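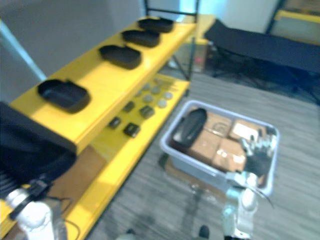 By Nattawut Chareonsuk
Student project report, Ruangrit Automation Lab, Prestamholm
Submitted in February

House rules for robots that share a floor with people

When I started this project I thought I would be writing about grippers. I ended up spending most of the term on a set of working rules, and I have grown rather fond of them! Our lab had a safety sheet for the robot we call Irik, but it was written for a fenced cell, and Irik works out in the open, at a yellow shelving unit and a bin on the carpet, close to where people walk.

I began by reading the old sheet line by line with the students who use the robot most. Some of it held up very well (the emergency stop rules I left alone) and some of it had plainly been copied from another machine. Then I went through the Plavo session log, which had 1,343 entries when I exported it, and marked every one where an operator had stopped a run by hand. There were 50 of those. In 15 of them the note said a person had reached in while an arm was still moving, usually to straighten a box or a tray.

The rules I propose are these:

Nobody puts a hand into a bin or onto a shelf until the operator has said "arms still" out loud and waited for an answer.

Trays on the upper shelf are set out in a single row with gaps between them, and small parts go on the lower shelf.

Before each run the operator walks the floor and picks up anything small. A gray carpet hides dark objects very well, and there is one lying near the right arm in the picture at the top.

Cables at the wrist are checked by eye at the start of a session and again after any stop.

I would have liked to test the rules for longer — two weeks is hardly enough to call anything a habit — and I have no good answer yet for visitors, who don't know the call and can't be expected to. For now they stand behind the operator. A shorter version of the rules, printed large enough to read from the shelves, is with my supervisor for comments.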